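Kivham clinic documentary to screen in Wendton

A documentary on vaccine record-keeping at clinics in the Kivham district will be shown at the Dorik Hall in Wendton on 23rd September. Admission is free, and the hall seats 400.

The film, directed by Afshin Kazemi, runs for 2 hours. It follows the handling of adverse reaction reports from the first entry at the clinic desk to the regional database. Kazemi obtained 900 pages of correspondence and internal guidance through public records requests. Names of patients were removed before release.

According to the film, reports filed on paper were entered by hand, and the deadline for entry was 30 days. Several clinic workers interviewed on camera state that the deadline was missed when staffing was low. The film makes no estimate of how many reports were delayed and does not address whether any vaccine caused the reactions listed.
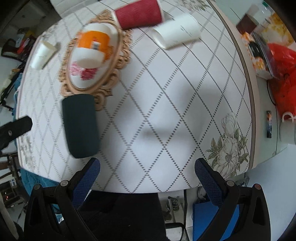
A paper cup and a green container on a table with a patterned cloth.

The district health office declined to be interviewed. In a written reply, reproduced in the closing credits, it says that paper forms have been withdrawn and that older entries are under review. The review is due in November.

Kazemi will take questions after the screening. A recording of the discussion will be posted on the Fan video site, together with an index to the released pages.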